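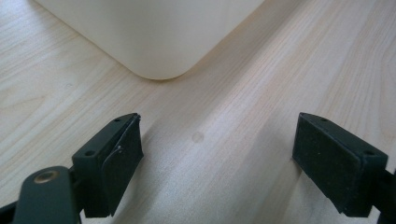 Can a delivery app deactivate me over cancellations it assigned me itself?

Posted in Gig and platform work, November
by gridlock_courier
Views: 1,000 | Follow | Share 2

I deliver for Vasside as an independent contractor. Since the last app update, orders are added to my queue automatically while I am still on another drop. If I don't confirm within a short window the order is logged as a "courier cancellation." On Thursday I got a message saying my completion rate was below the required level and my account was deactivated. My last pay statement was $245 and it has been put on hold "pending review."

The contract I accepted says either side can end it at any time. It also says completion rate is calculated on "accepted orders." I never accepted the ones I am being charged with. What I need to know:

Does the wording on accepted orders matter if they can end the contract anyway?
Can they hold pay for deliveries that were completed?
Is there any point in filing the in-app appeal, or should I go straight to arbitration?

I have screenshots of the queue for most of the shifts but not all of them. 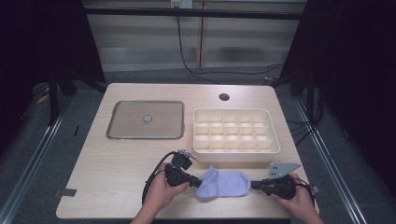

Standitura
Posted at 7:40 p.m. | 50 found this helpful

Take the pay first, as it is the simpler issue. Termination at will ends future work. It does not normally cancel money already earned for completed deliveries. Look for a clause headed "offset," "adjustments" or "chargebacks." If there is one, it should list what they can deduct and when. If there is none, write to them, list each completed delivery by order number, state the amount and ask for the clause they are relying on. Keep that letter separate from the deactivation appeal. Combined requests tend to get one canned reply that covers neither.

On the completion rate, the wording matters less than you would like for getting the account back, but it still matters. Some cities and states now require a stated reason for deactivation and a human review. Where such a rule applies, the company has to apply its own published standard, and "accepted orders" is that standard. Check your city's labor office page, because coverage depends on where you work and not where the company is registered.

File the in-app appeal. Many of these contracts make it a required step before arbitration, and the deadline can be short. Export your trip history today if you still can. Access is often cut some days after deactivation, and the history shows the time each order was added to your queue. That fills the gaps in your screenshots.

Also check whether you opted out of arbitration when you signed up. If you did, small claims court is open to you for the pay.

Skiltico
Posted at 9:15 p.m. | 2 found this helpful

Same thing happened to me on a different app. I appealed and they let me back on after around two weeks, no explanation. Never got anything for the time off. I would just sign up with another one in the meantime.

gridlock_courier
Posted at 10:05 p.m.

Trip history exported, the queue times are in it. There is an "adjustments" clause but it only covers refunds to customers and missing items. Sending the pay letter separately.

3 replies | Share | Report this thread

Related threads
Mileage records when you run two apps at once
Contractor or employee: which tests does my state use?
Account locked after changing vehicle
How long do I have to opt out of arbitration?
Waiting time at restaurants, is it ever paid?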